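The advertisement had said house contents, one careful owner, and Ronaldo Tagle believed neither half of it. He had been let down by house contents before. He drove out to Drirngate with the heater on in July and 375 pounds in an envelope, of which he intended to spend 300 at the very most, and he parked facing the road.

Mrs Dela Peña let him in without asking who he was. She was already talking. Her brother had gone to Grerkavberg in February and wasn't coming back, not for his things at any rate, and everything had to be out by the end of the week.

"Everything?" said Ronaldo.

"What's worth having."

"And who decides that?"

She looked at him as if he had asked to see her teeth. Then she took him through to the back room, where the packing was.

He had been in a great many back rooms. People always told him they were halfway through, and halfway through meant they had put the kettle in a box and then wanted a cup of tea. There were bags here, and bundles, and a dark heap of something he wasn't going to put his hand into until he had been told what it was. On a chair lay a notebook with a list in it. The heading was Friday, July 5, 2013, underlined twice, and under that came the word Amon and nothing else.

"What's Amon?"

"The cat," she said. "He went first."

Ronaldo wrote nothing down. A sister who began her list with the cat would not know what the rest was worth, which might be good for him or might be very bad.

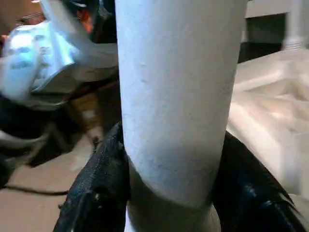 "What's the white thing?" he asked.

"Part of a lamp, he always told me, but I never once saw it lit."

He thought about that. He had bought parts of lamps before, in the belief that the other parts would turn up. They were in his garage now, along with the wife's opinion of them.

"He paid 1000 for it," said Mrs Dela Peña.

"Did he?"

"He said he did."

"Have you got the receipt?"

She went to a drawer and came back with a slip of paper folded into a small hard square. Ronaldo opened it out on his knee. It was a cloakroom ticket, number 3501, and somebody had written a telephone number on the back and crossed it out.

"That's not a receipt," he said.

"It was with the receipts."

A van went by outside, slowed, and carried on. She watched it go past the window and he saw her watching. So there was another buyer coming, or she wanted him to think there was. He folded the ticket up again along its old creases.

"I'll give you forty for the room," he said. "Without the lamp."

"And with it?"

"Thirty-five."

She went to put the kettle on, and he heard her start opening boxes.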